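Can a robot learn to tidy up?

You might have heard that robots will soon be cleaning your room. Maybe. Before you stop picking up your socks, have a look at who is doing the work. A person holds a gripper in each hand and does the job, and a computer stores it as an example. 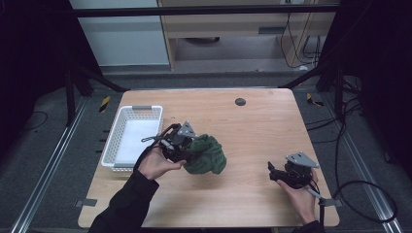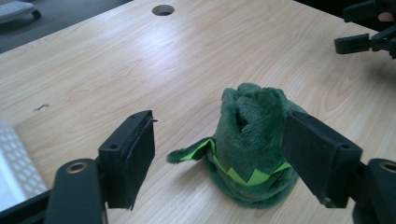
Two grippers, one soft green thing, one table.

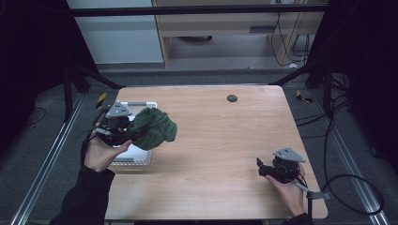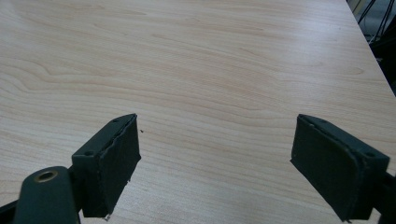 Does the robot understand what tidying is?

Probably not the way you do. A learning system looks for patterns in its examples. If it gets 40 examples of something soft going into a basket, it may get good at copying that. Swap the basket for a drawer and it could be stuck. You would just open the drawer.

More examples can help, but be careful with big promises. When someone says a robot "learned" a job, ask a few nosy questions. How many times did it try? If it got 17 right out of 18, what happened on the other one? Did it practise in one room only, with the same table and the same lights? A messy bedroom has bad light, odd corners and a favourite hoodie stuck behind the bed.

Try it yourself. Write down 10 steps for putting away a toy and give them to a friend, who must do exactly what you wrote. See which step goes wrong first, then fix it and have another go.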